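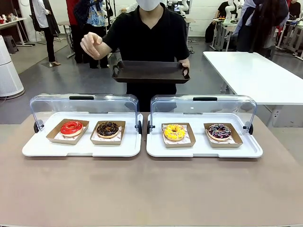 Drillport Race Radio Notes

Hello, and thanks for stopping by! Drillport is a small collection of typed-up team radio messages from club-level single-seater racing, put together by Sneha Agarwal and Iason Chrysikopoulos over one long season that wrapped up in September. We started it to settle an argument about tire calls - we still disagree, I'm afraid - and it grew from there.

What you get

There are 50 race files, one per race, in plain text. Each line has the lap, the speaker (driver or pit wall) and the words as we heard them. Where the engine drowned somebody out we wrote "unclear" and left it at that.

How it was typed up

Two of us listened to every message separately, and Rohani Siregar went through the lines where we didn't match. The Bodorora races were the hardest by far (the wind on that back straight!), so please treat those 3 files with some care.

Known gaps

Safety car laps are patchy. The first 10 files have no lap numbers before the opening pit stop, and I do mean to go back and fix them.

Using it

Help yourself for study or for fun, and mention Drillport if you publish something. Corrections are very welcome - send the file name and the lap to Sneha, who keeps the list.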